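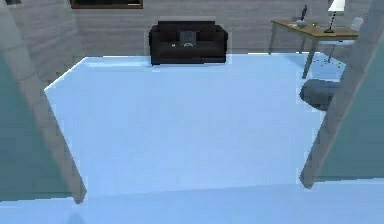
Bridham room, simulated wrist view, fingers open.

Plovanix Users Forum > Safety and Fault Reports > Grasp state held true with open fingers

bridham_sim_desk
Posts: 705

The Bridham simulation desk wishes to report a fault in the grasp monitor of the Plovanix controller. During the December test series, the monitor returned "object held" while both fingers were open and there was nothing between them. The arm then continued to the transport stage at full travel speed.

The series consisted of 2,274 simulated pick attempts in the furnished room layout. The false reading was logged in 469 of them. In each case the supervisor program accepted the reading and did not request a second check. No physical equipment was in use.

We ask other sites to state whether they have seen the same behavior, and under which controller settings. Until this matter is resolved, our desk has suspended the transfer of this program to the physical cell.

zinumdale_controls
Member

Thank you for the report. Zinumdale has seen a false held state, although far less often. In our case it was traced to the effort threshold. When the fingers reach the open stop, the motor effort rises for a moment and the monitor reads the rise as contact. Please confirm whether your threshold was changed from the supplied value.

bridham_sim_desk
Posts: 705

The threshold was not changed. We have reviewed the effort log for attempt 1,671, which was selected for detailed study. There is a short rise at the open stop, as you describe, but the held state had already been set before that point. It appears to have been carried over from the previous attempt.

The task in that attempt was to approach the table at the far end of the room, take the green bag from the tabletop, and return with it. The program places the pick target near the center-right of the table, with a small dark bottle standing in front of the bag.
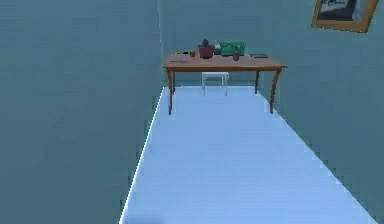 The approach path was therefore planned from above in order to clear the bottle. The planner applies a wider clearance when it believes an object is in the gripper. With the held state wrongly set, it planned for a load that did not exist, rejected the path from above, and selected a lower one from the front. The collision check stopped the arm before contact with the bottle. We consider the stop to have worked as intended and the path to be unacceptable.

saribench
Member, Sarıgül test group

We respectfully disagree with the classification of this as a controller fault. The interface notes state that the user program must clear the grasp state at reset. If the state carried over between attempts, the reset routine on your side did not clear it. This should be moved to the Integration section.

zinumdale_controls
Member

The notes do say so, but the requirement appears only in the section on manual mode. A reasonable reader running automatic resets would not look there. We would also point out that a controller should not report a held object when the measured finger gap is at its maximum. The two readings contradict each other and the controller has access to both.

saribench
Member, Sarıgül test group

A gap check would help with rigid objects. It would produce errors for large objects that are held close to full opening. Our group handles such objects daily and would not want the check switched on by default.

bridham_sim_desk
Posts: 705

Both points are noted. We accept that our reset routine did not clear the state, and it has been corrected. We do not accept that the thread should be moved. A program that omits one call should fail in a safe manner, and this one proceeded at full speed.

We request that the gap check be offered as an option, with the minimum load width set by the user. The series is being repeated with the corrected reset routine.

plovanix_support
Staff

The report has been received and entered as a safety item. The thread will remain in this section while it is under review. Please submit the effort log and the reset routine, in both versions, through the support portal. Sites using automatic resets are instructed to clear the grasp state explicitly before each attempt.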